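Limix is hiring a parts sorter and kit packer for its Mungate site. The post is full time, day shift, and starts in December.

## The work

Clevow construction sets are packed by hand from mixed stock. Blocks reach the bench in gray bins with colors and lengths together. The sorter separates them by color, checks each one against the length gauge, and sets aside any with chipped edges or uneven finish. Sorted blocks go to the kit line in trays of 16.

A standard order is 172 kits. The bench handles more than 2,000 blocks on a normal shift.

The red blocks are the longer stock and the dark green blocks are the shorter. Both colors are handled in the same bin, and pieces lie at any angle, often touching. Sorters need to tell the two apart quickly under bench lighting.
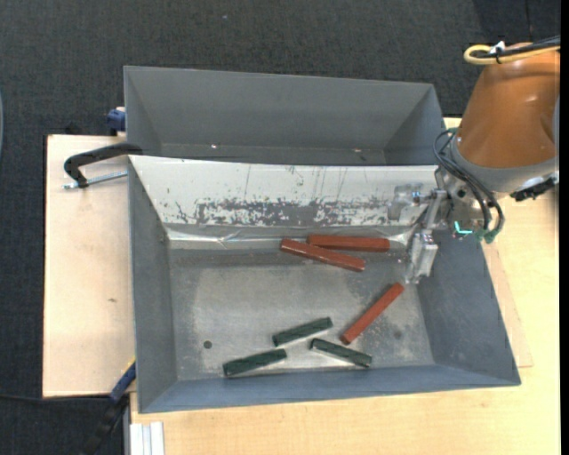 ## Requirements

- Normal or corrected color vision. A short test is given at interview.
- Able to stand at a bench for most of the shift.
- Able to read a pick list and fill in a count sheet in English.
- Previous packing or inspection work is useful but not required.

## Conditions

Training takes place at the bench under the shift lead. New sorters work on single-color lots first, then mixed lots. Gloves and safety shoes are supplied. The bench area is carpeted; the loading area is bare concrete.

## How to apply

Send a resume and the names of two references to Kidus Woldemariam, Packing Operations, Limix, Mungate. Quote reference 100 on all letters. Applications close July 30, 2021. Interviews are held on site and include a timed sorting task.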